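September 25, 2018
Block table, bench 2, Lerkcombe

Good morning in here, so I'm writing it all down before I lose it.

First, the square. I've gone back and forth on how to mark the spot on the table and I keep coming back to black tape. Pencil vanishes into the grain, and the printed mat from Indero curled up at the corners within a week. Tape on bare wood reads clearly from every side of the bench, even with the blinds up. I cut the strips by hand with the dull scissors (somebody please find the good ones) and laid them at a slant to the table on purpose. When the square lines up with the table edge, everyone just squares the blocks to the table without looking at the tape at all. Tilt it and you have to pay attention!

The task is the old one: red goes in the square, yellow goes on top of red. Green stays out of it. I love how much there is in such a small job. The yellow one has to sit on something you can hardly see once it's over it, and a bit of twist in how it lands changes everything about how the pair looks from above. 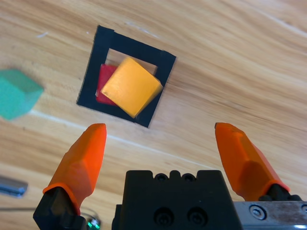
Yoon-hee Cho thinks the square is too small for this, and that a yellow corner over the tape shouldn't count against anybody as long as the red is where it belongs. She would make the opening wider, or else write down plainly that only the bottom block is judged. She also says my corners are a disgrace.

Fair on the corners. On the rest I'm half convinced. I like a tight square because it makes sloppy placing obvious right away, but the sheet on the wall says "stack inside the outline" and that can be read either way. I've penciled in "bottom block" next to it for now, with a question mark. Ye-ji, if you have a strong feeling, write it under mine.

On to the blocks themselves. The painted wooden ones are still my favorites by a mile. They have a good clean edge, they sound great when they land, and the red is such a cheerful red. The paint does chip, though. I went at the marks with the white eraser and got nowhere, so those are chips and not scuffs from the table. Gil offered to repaint the set over the December break. I'd say leave them alone! A fresh coat will make them slick, and we'll spend January getting used to them all over again. If we do sand anything, 800 grit and a very light hand, on a spare first.

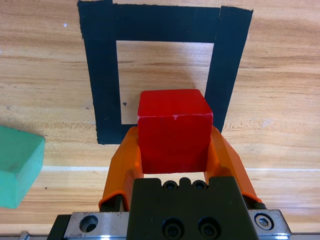
Red block, wear along the top front edge. Tape square behind.

Things I want to try next, in no real order:

Turn the square another 5 degrees and see if people notice.

Start with yellow rotated 90 degrees from where we usually leave it. I'm curious whether anyone turns it back out of habit before stacking.

Swap the order, red on yellow, just for a day.

Ask Anis for another roll of the same tape. The matte kind, please. The shiny one throws a glare under the lamp and I can't stand it.

The question of offset is what I really want to get into. We've been writing "stacked" or "not stacked" on the sheet and that throws away the most interesting part. Two blocks can be stacked with their sides flush, or one can hang over the other by a good bit and be perfectly happy there, and we'd put the same word for both.
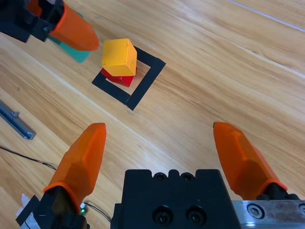

So I'm adding a column. It'll say which way the top block leans out over the bottom one, toward which side of the table, and whether the two are turned the same way. No ruler, just a quick note in words, the kind of thing you can jot while standing up. If it turns into a chore we drop it. I have a hunch the overhang goes the same way more often than it should, and if that's so I'd love to know which of our habits is behind it.

The good pencil is in the tray with the tape. Ye-ji Jin has the bench after lunch and the sheet is already ruled for her, new column and all.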